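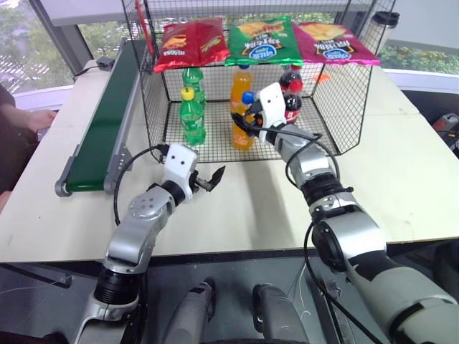

June 20, 2019

I finished my first season on the yard at Nerdale last week, and a few people have asked what the job is like, so I'm writing it down while I remember it.

The yard runs riding lessons for kids and teenagers, mostly from the three schools on our side of town. I started in March as a part-time assistant. I had ridden as a kid and then not at all for years, and I said so at the interview. Bogdan Grabowska, who manages the place, told me the riding mattered less than being able to get nine twelve-year-olds to stand still behind a gate.

He was right about that. Most of an evening session is on foot. The group comes in at five, we match helmets, and then they groom for half an hour before anyone gets on. I used to think that was too long. Now I would make it longer. A kid who has picked out four hooves and brushed a tail is a lot calmer in the saddle than one who has come straight off the bus.

The horse I worked with most is Skimby, a bay cob who leans on you when you lift his feet. The other one the kids ask for is Cullent, who is gray and slow and will stop dead if a rider drops the reins. Beginners do well on him. I wouldn't put a confident rider on him – they get bored and start kicking, and he ignores it.

The part I was worst at was paperwork. Every rider needs a signed form, an emergency contact and a note of height and weight, and I lost a whole folder in my second week. It was in the feed room. I now keep everything in one box file by the office door and check it before the group arrives.

We also ran a stable management course over the spring, eight evenings, with a short test at the end. The pass mark was 68. Two of them missed it and took it again, and both got through. The course cost $385 per place to run, and the families paid $200 of that. The rest came out of a grant that ends this year, so I don't know yet what happens next spring.

I'm staying on through the summer, with one extra morning a week. I want to get better at lunging, and Bogdan has said he'll show me once the outdoor arena has been resurfaced. New boots are also needed – the left one has split along the sole and I've been wearing two pairs of socks.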